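STUNDHAM SHARED WORKSHOPS - NEWS ROUND-UP
18 Mar 2019

Blackout cloth: what to buy, how to hang it

Quick one this time, deadline is tonight and the heating piece fell through. Plenty of you have been asking about dark fabric for closing off a bench or a corner. Photo people, projector people, the two who grow things under lamps. So, notes from the winter, in no order.

Buy the heavy stuff. We tried the cheap lining from the market in December and you could read a newspaper through it. The Hokada cloth is dearer but holds the light back properly, and it doesn't fray much when cut. De Haan do a similar one in wider rolls. Fewer seams, but heavy, and the delivery charge is silly. The last roll came to £176 all in, split between four units. Ask in the office if you want to go in on the next one.

Seams. Light gets in at the seams before it gets in anywhere else. Overlap by a hand's width at least and stitch twice. Tape works for a week, then the glue goes and you are back up the ladder. Iron-on hem tape no good either, it let go over the radiator.

Ceilings are the hard bit. Flat ones sag. Give the cloth some slope, up to a high point in the middle if you have the height, and it hangs better and gathers less dust. Cord underneath helps. Pull it tight, then pull it tight again the next morning becuase it will have stretched.

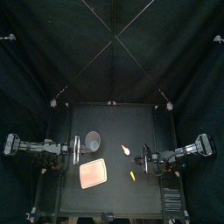 Dark fabric on the walls and sloping up overhead, with a black tabletop inside.

Washing: don't. Most of these have a backing that cracks in the machine. Soft brush, or the hoover on low with the brush end on. Unit 10 washed theirs and it came out like a map of Norway.

Fire safety, please read. Anything hung in the building has to be the treated kind, with the certificate. Copy to the office before it goes up, not after. Keep it clear of heaters and lamps and do not cover the sprinkler heads or the green exit signs. The inspecter does look. If your cloth was bought before the rules changed, Omesent sell a spray-on treatment, some 20 pounds a bottle, but check with the office first as it needs redoing and you still need the paperwork.

Colour, last thing. Black shows every bit of lint. Dark grey is kinder and nearly as good for most jobs, but if you're photographing anything shiny stick with black or you'll see the walls in it.

Offcuts are in the blue bin by the goods lift. Help yourselves, bring the big scissors back. They have gone missing twice now.

Next issue: the heating, hopefully.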